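Boards > Running & Walking > Gear Talk > Do you wash your race shirts or let them die?

**mudlark_63**
OK so I need opinions before I start a fight in my own house. I have a drawer of old race shirts, the shiny holey kind, and every one of them smells fine coming out of the dryer and then turns evil the second I warm up. Ten minutes in and I'm running behind my own cloud. My wife says throw them out. I say there has to be a way! The oldest one is from the Rornlow Half, which was the first thing I ever finished without walking, so it isn't going in the trash.

What do you all do? Vinegar? Freezer? Prayer?

**pacer_anika**
Dryer is your problem, or half of it. I'm Anika Lindgren, some of you know me from the Lunavari group runs (hi!), and I've been wearing the same four singlets for years. Cold wash, inside out, half the detergent you think you need, then hang them up. Heat cooks the stink in. Also please stop using fabric softener, it coats everything and then the sweat has a nice greasy place to live.

**TomatoKnees**
Half the detergent?? I use double. If it stinks, it needs more soap. My mother raised five kids in sports and that's how she did it.

**pacer_anika**
Your mother was probably washing cotton! Polyester hangs onto oils and the extra soap doesn't rinse out. Run one of your shirts through with no detergent at all and look at the water. If there are suds, that's old soap coming out.

**TomatoKnees**
I have a top loader with a lid that locks, I can't look at anything lol

**s_levchenko**
Svitlana here. I side with Anika on softener and disagree on cold. Cold water never did a thing for my husband's soccer shirts. I do a warm wash, and before that a soak in a bucket with a cup of white vinegar for an hour. Not with bleach, never with bleach, you'll gas yourself. The soak is what matters. People skip it and then come on here complaining.

**mudlark_63**
Does the vinegar mess with the printing? The Rornlow one has the course map on the back and it's already cracking around mile 6.

**s_levchenko**
Mine has been fine. Turn it inside out if you're worried. The dryer cracked your map, I'd bet money on it.

**gravel_grandpa**
I've been running since before any of this stuff existed and I'll say what I always say, wear wool. I bought one merino shirt in 2000 and I still have it. Washed it maybe when it asked me to.

**TomatoKnees**
gramps it's ninety degrees here half the year

**gravel_grandpa**
And I was at the Trurkamance trail race in the same heat wearing wool and passing kids in plastic. So.

**hillrepeat_wu**
He did pass me, I can confirm, and I'm still sore about it. (Wu is my last name, before anyone asks if I'm the one who sells the socks. I'm not.)

On the actual topic, I tried the freezer thing for a whole summer. Bag it, freeze it overnight, run in it the next day. Total waste of freezer space. It smells of nothing while it's cold and then you thaw it out with your own body and there it is again. What did work for me was an oxygen powder soak, overnight, in a tub of hot tap water, once every couple of months.

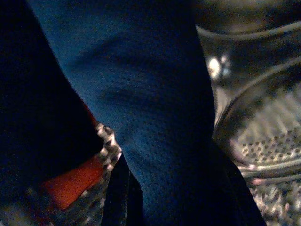
The other thing I changed is that nothing sits in the gym bag anymore. I used to leave a damp shirt balled up in the trunk until the next run, which in August is basically farming. Now it goes over the shower rail as soon as I'm home, even if I don't wash it till later. That did more than any powder.

**pacer_anika**
YES to the shower rail. Thank you. I should have said that first.

**s_levchenko**
Overnight in hot water is hard on elastic though. Fine for a shirt, but don't put your shorts in there or you'll be holding them up at the start line.

**hillrepeat_wu**
Fair. I've only done it with shirts.

**mudlark_63**
Update! Did the vinegar bucket this morning and then a cold wash, so I've insulted both camps equally. It's hanging in the bathroom now and my wife walked in and asked who was making pickles. Will report back after a long run.

**TomatoKnees**
still using double soap

**mudlark_63**
Back from eight easy miles. I'd call it a big improvement, with a whiff under the arms from mile five on. Going to try Wu's powder on that one next, and then the rest of the drawer. The Trurkamance shirt might be past saving, I think something lived in it.

3617 views | 17 replies | Share
Contact us | Forum rules | Back to top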